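Grakon Help > Workshop and Automation > Rules and good practice

Taping a grid on a two-arm table: is there a standard for it?

Posted by Florence Morin, 12/10/21

We have two arms mounted on the back edge of one table, doing small pick and place jobs. I've been asked to write the house rules for the table before anyone else is allowed to run it. Most of it is simple enough, but I'm stuck on the floor markings. A colleague wants coloured tape because "the standard says so", and he can't tell me which standard. The arms are the collaborative type, with no fence, and people will be standing at the front edge to load parts.

What I need to know is whether the tape has to be a certain colour, whether the tape counts as a safety measure, and what other people put in their rules for two arms that can reach the same spot. The table is in the Gornis building if that matters to anyone here.

3 replies

Mandar
Yellow and black. Always yellow and black for robots.

Trevor Paquette
You are mixing up two kinds of marking, and so is your colleague.

Markings that warn people about a hazard, such as the edge of a robot's reach on the floor, should follow whatever safety sign rules apply where you are. That is where the yellow and black stripes come from. Tape on the table top that tells the operator where a tray goes is only a working aid. You can have it in any colour you like, as long as it can't be mistaken for a warning and it shows up against the table.

Neither kind is a safety measure in the sense you want. Tape doesn't stop an arm. The standards to read are ISO 10218 parts 1 and 2, and ISO/TS 15066 for working without a fence. They all come back to the risk assessment, and you have to do that for the whole job, including the gripper and the part. An arm sold as collaborative can still be carrying something sharp. If you have changed the fingers since the last assessment, do it again.

For two arms over one table, our rules at Gaber are these:

Each cell of the grid belongs to one arm at a time. The program holds the claim, and the other arm waits outside until it is released.
Trays go down inside the tape, unless the job sheet gives another position.
An arm with no work to do parks clear of the shared cells, gripper open and empty.
Both arms stop on the same emergency stop. Test it at the start of every shift and sign for it.
No hands past the front row of cells while either arm is enabled.
Cables get looked at weekly over the full range of movement, because a loop that hangs nicely in one pose can snag in another.
Speed while teaching stays under the 250 mm/s limit. We keep normal running at 350 mm/s for this table, but that came out of our own assessment and you shouldn't copy it.

We use dark blue tape on a brown top. The job is two white bricks in a blue tray, one arm down at the bricks and the other kept over bare table.
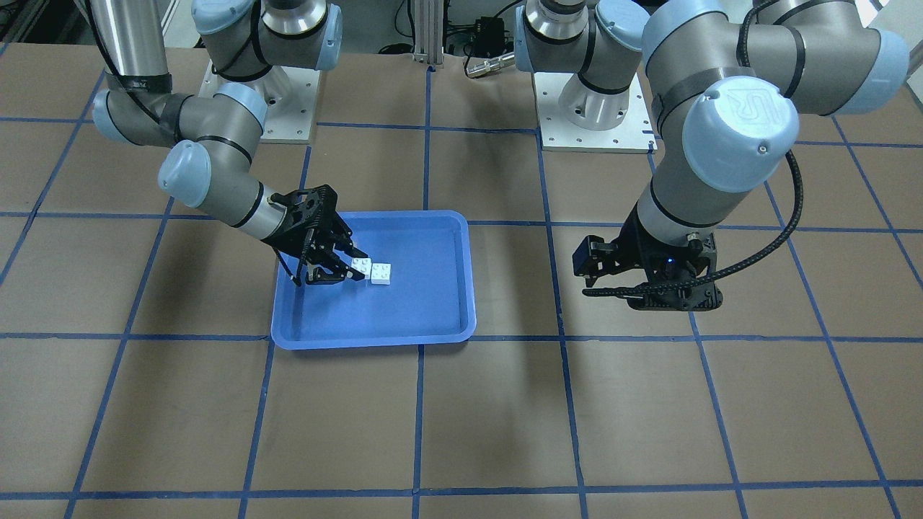
Florence Morin asked underneath whether the claim on a cell had to be done in a safety-rated controller or whether ordinary program logic would do.

Trevor Paquette
Ordinary logic is fine if all it protects is the two arms from each other and the worst result is a bent finger. If a person could be hurt when it fails, it has to be safety rated, and your assessment should say to what level. Write down which of those you decided and who decided it. Ours was reviewed in March and that was the first page they asked for.

Gaber_nights
Agree with most of that. I would add a rule about replacing the tape. Ours lifted at the corners, someone laid a new strip next to the old one, and we had positions 5 mm out for a week. Peel it all off and measure again from the mounting plates. Also put the program version on the job sheet. Ours is 1567 at the moment and the sheet on the wall still has the one before.

Florence Morin
Thanks both. I'll keep the tape out of the safety section and put the cell rule in the program spec. The emergency stop is wired to one arm only at present, so that gets sorted first.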